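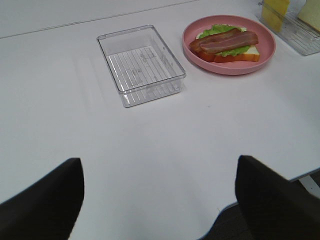
Sandwich demo, Gretuson open day, seen from the gripper

Was the sandwich robot at the Gretuson open day really working by itself?

Posted by Brenda Lagos, April 5, 2023

I went to the Gretuson open day at Vusthorpe with my brother-in-law, who is thinking of putting money into something similar. One of the demonstrations was a robot arm making a sandwich out of play food. Bread, lettuce, bacon and so on, all pretend. The lad on the stand said it had "learned" the job from 300 goes and now does it "on its own".

I have my doubts. There was a second person behind a screen at the back with a laptop and some sort of handle contraption, and when I asked what he was doing I was told he was "monitoring". We watched for 11 minutes. The arm would stop over the food for ages and then suddenly get on with it, which to me looks exactly like someone else making up his mind. I asked if I could move the plate to the other end of the table and was told no, for safety reasons. It's a plate.

How would an ordinary visitor tell whether one of these is working by itself or being steered? And is a toy sandwich worth anything as a test? I run a kitchen that sends out 600 lunches a day and I can't see what it has to do with me. The pictures are from the sheet they give you at the door, which also doesn't say who or what was in charge of the arm.

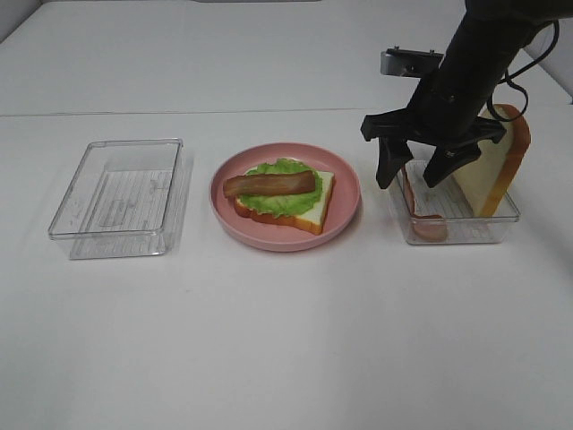
The arm at the right-hand container

Yuto Morikawa

You can't tell from pictures, and you can hardly tell from watching. A pause proves nothing either way. Some of these systems stop to work out the next move, and a person at the controls stops too, when he can't judge how far away the thing is. I've steered an arm like that on a training course and I was painfully slow.

What I would ask, in this order:

Is anybody touching a control while it runs? Ask exactly that. "Monitoring" can mean sitting on your hands or it can mean doing the whole job.

How many tries today, and how many finished without help? If they haven't kept a tally, draw your own conclusion. At the Ganham show last August I got an answer of 13 tries, and then a lot of mumbling about how many had come off.

Can it be done with something shifted? You asked this and they refused. I wouldn't call that proof of cheating, as they may simply know it fails, but it tells you how narrow the trick is. A hand's width would have been a fairer request than the far end of the table, mind you.

Also, "learned from 300 goes" very likely means a person steered it 300 times first. So both stories could be true on the same day, with the steering in the morning and the solo runs after lunch. It's worth asking which one you were watching.

Shota Kinoshita

its all remote control, every one of them. saw one at Sakai folding towels and the bloke had gone for his tea and it just sat there. save your money
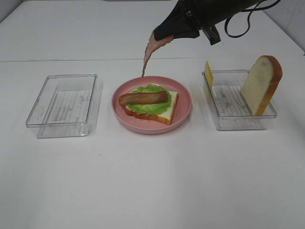

A toy sandwich is a fair test of some things and useless for others, and I say that as someone who fitted packing machines in food factories for years and has been shown a great many miracles. Picking up a flat, thin item is harder than it looks. In the last picture the gripper has a slice of ham hanging from it in a twisted curl, over the plate where the bread, lettuce and bacon already are, and getting that to lie flat is a proper problem for any machine. I'd give them credit for trying it.

But play food doesn't tear, smear or go limp in a warm room, and you never have to clean it off the fingers. Brenda, for a kitchen your size I would ignore the question of who was steering until they can show you real ham, a washdown, and a full shift's output written down by someone who isn't selling it. Then ask about speed. If one sandwich takes longer than a tea break, it makes no odds to you whether a computer or a man behind a screen was doing it.

I disagree with Shota, by the way. Plenty of them do run without a person. They just run without a person on one table, with the same few bits set out in much the same places, and the brochure leaves that part out.

Posted by Mitsuko Yagi

Comment from Brenda Lagos: Thank you Yuto and Mitsuko. I've emailed Gretuson with the tally question and the one about touching the controls. So far I've had an automatic reply and an invitation to their next open day.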